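Sternley Shared Workshop Releases Plans for Bedside Robot Arm

STERNLEY, July. The Sternley Shared Workshop has released the plans, parts list and control software for Pruteo, a robot arm built by its members to work beside a bed. Everything is free to download and may be copied or changed, including by people who want to sell what they make.

Pruteo began as a repair job. A member brought in a secondhand arm with a dead wrist joint, and the group decided to rebuild the joint and keep going. The build took 7 months of evening sessions. Most of the printed parts were made on the workshop's own machines. The motor controllers came from Lavent, a small electronics supplier two doors down, which sold them to the group at cost.

The arm is meant for small jobs within reach of a person lying down: sliding an object closer, opening a drawer, bringing a phone handset to the edge of a table. For testing, the group set up a bedroom corner with a round side table and a corded desk phone.
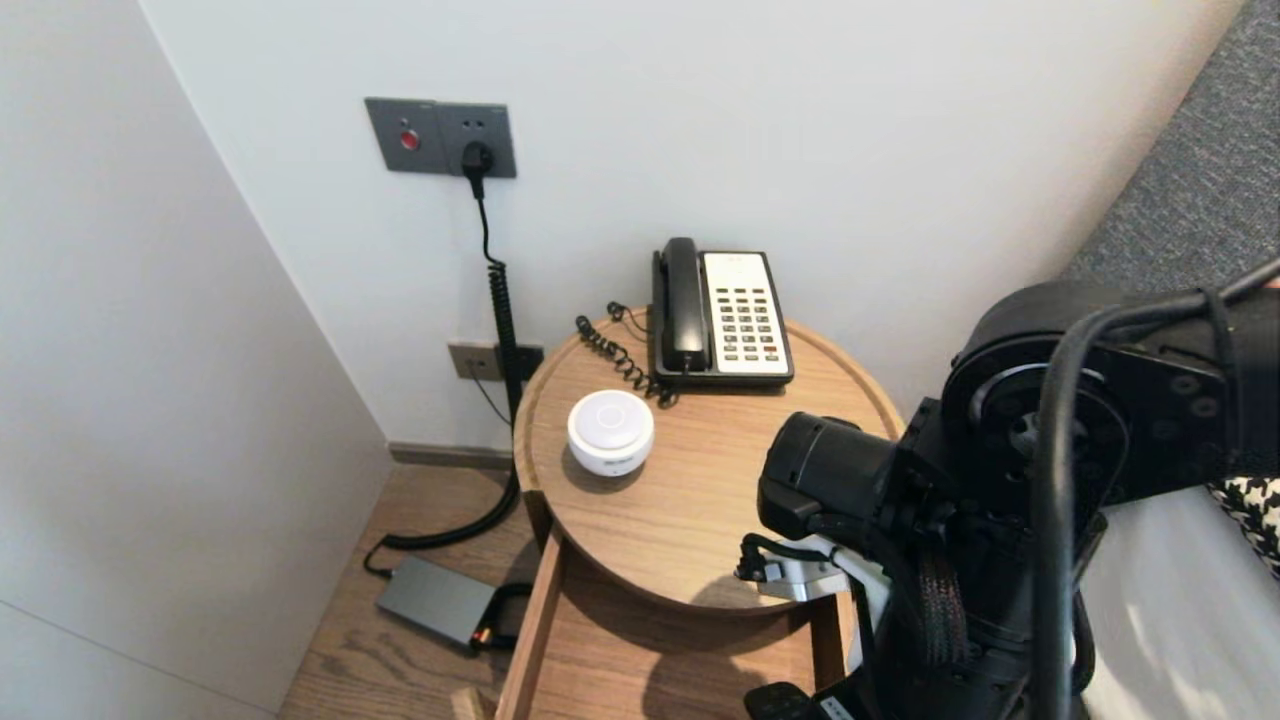

Round tables have been harder than square ones. The control software was first written for a workbench with straight sides, and it treated the edge of the table as a line. With a raised rim the gripper has to come in higher and then drop, and the first version often stopped short. The current release stores the rim as a curve and lets the user set its height.

Cable routing was the other long job. The first layout pulled tight whenever the elbow folded, and it was redone 2 times before members were satisfied. The final layout leaves a loop of slack over the arm and puts a braided sleeve near the wrist. The build guide gives cable lengths for each joint. 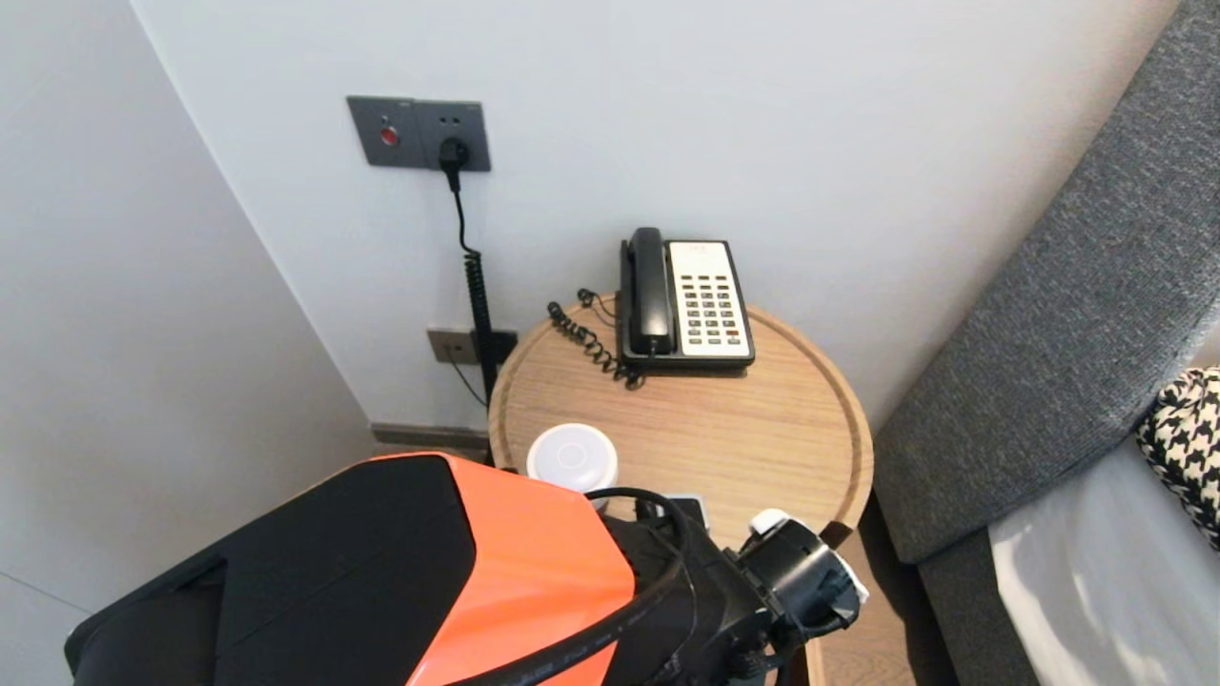 Norðdahl, whose written comments are printed in the release notes, thought the group should spend less time on the gripper and more on the stop control. A person in bed needs to be able to halt the arm with one hand and without looking, the comments said, and a button on the screen is "no use at three in the morning."

The group agreed. The release includes a wired stop button that cuts motor power directly, along with a wiring diagram. Builders are asked to fit it before running the arm near anyone.

The full parts list comes to $1,337 at current prices, or $921 for builders who already have a suitable secondhand arm. Tools are not included in either figure.

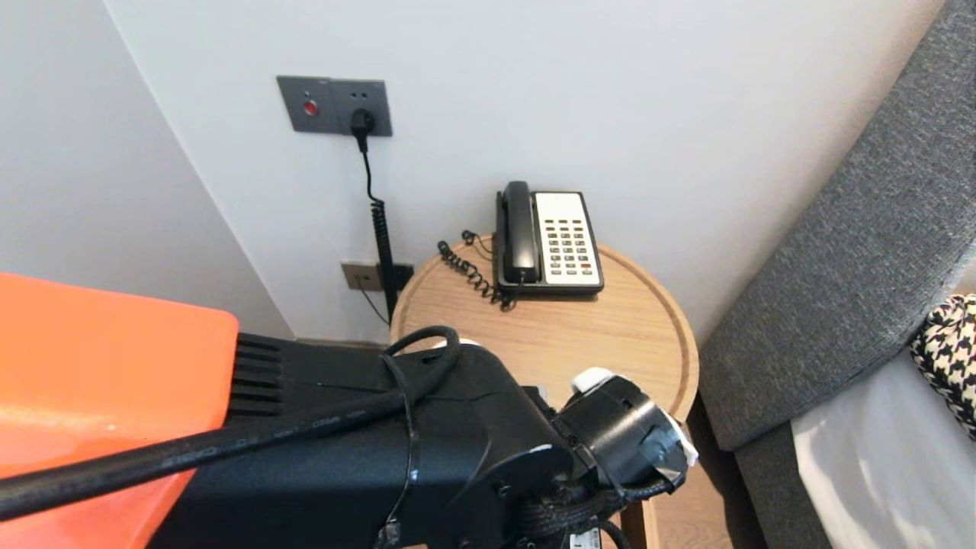 Getting the Plans

The plans, software and build guide are on the workshop's website. Printed copies of the guide can be picked up at the front desk during open hours. Members will help with Pruteo builds in the evenings from 6:30 p.m., and visitors may bring their own parts.

Pruteo is a hobby project. It is not a medical device and has not been certified for care use.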